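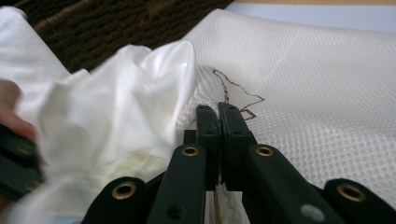
Washing Sheer Curtains, Mesh Bags and Satin

Light fabrics get ruined in the wash more often than heavy ones. Most of the damage comes from snags, too much heat and too much soap. The tips below work for net curtains, mesh laundry bags, satin pillowcases and slippery linings.

Before the wash

Take out every hook, ring and weight. Check the hem too, where small lead or plastic weights are sometimes sewn in. Shake curtains outdoors or run the vacuum over them with the brush attachment while they are still hanging.

Sort by texture as well as color. Mesh catches on zippers, hook-and-eye closures and the rough side of Velcro. Satin catches on nearly everything. If you have to wash the two together, put the satin in a zippered bag, turned inside out.

Dingy white curtains

Soak them in the bathtub in cool water with half a cup of washing soda. Leave them for an hour, drain, and repeat until the water stays clear. Smoke and kitchen grease may take three soaks. Skip chlorine bleach on polyester and nylon, as it can turn them yellow for good.

In the machine

Use the delicate cycle, cold water and a slow spin. If your machine lets you set the spin, anything under 1000 is fine for polyester mesh, but go to the lowest setting for satin. Fill the drum halfway at most. One tablespoon of liquid detergent is plenty. Leave out fabric softener, which coats the fibers and holds dust.

Drying

Rehang sheer curtains damp and let their own weight pull the creases out. Put an old towel on the floor under them. Dry satin flat or over a padded bar, away from direct sun. A wire hanger will leave a ridge.

Ironing satin

Iron on the wrong side, on low, while it is slightly damp. Lay a thin cotton cloth between the iron and the fabric. Keep the iron moving and don't spray water on it, which can leave spots.

Fixing a snag

Don't cut a pulled thread. Work it through to the back with a fine needle, then stretch the fabric gently in both directions until the pucker eases. For a small hole in mesh, use one strand of clear nylon thread and follow the pattern of the holes. Tie off at the edge where it won't show.

Storage

Roll long curtains around a cardboard tube covered with clean cotton. A 57-inch tube from a fabric store takes most single panels without folding. Label the end with the room and the window.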